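Clokstead Clothing Swap: Your Questions

What can I bring?
Clean, wearable clothes for any age — shirts, trousers, coats, dresses, kids' things. We can't take underwear or pillows, I'm afraid, and please check the pockets, as we've mailed back more house keys than I care to remember!

Do I need to sort anything first?
Only tops from bottoms, if you have the time. Two bags is plenty, and we'll take it from there.
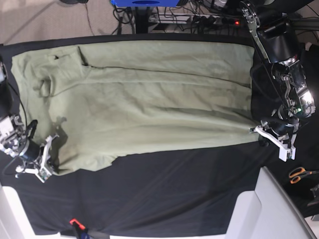 How do the tokens work?
You get one token for each piece you hand in, up to 7 per visit, and each token is good for any piece on the racks. Coats cost 2. If you have tokens left over from August, bring them along, they never expire and we're always happy to see them come home.

Can I come if I have nothing to swap?
Of course you can, and please do. Ask at the door for a starter card, which is worth three tokens.

How should I fold trousers?
One leg over the other, then in thirds from the hem up. If yours come in a heap we'll still love you.

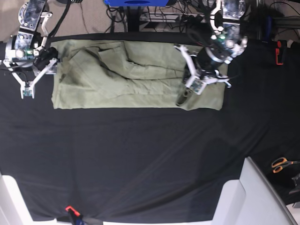 Olive-green trousers on black cloth.

Is it very busy?
The first hour is, yes. We usually have around 200 pieces out when the doors open, and the good denim goes fast. Come after lunch if you'd like room to browse (and a better chance at the cake).
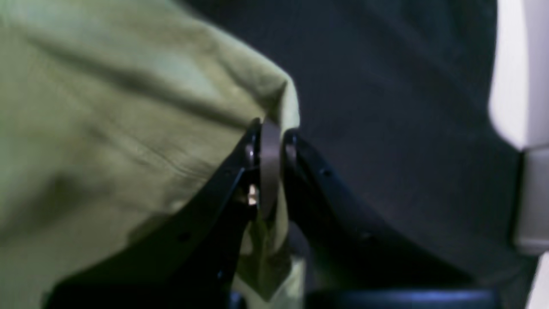
Swap Notes, No. 69

What happens to the leftovers?
Most go back into storage at Bennani Hall for next time. Anything too worn to wear gets cut up for the quilting group, who are wonderfully unfussy about color.

Where do I park?
Behind the hall, off the side street. The front spaces are kept for people who need a shorter walk.

Page last updated 2026-10-02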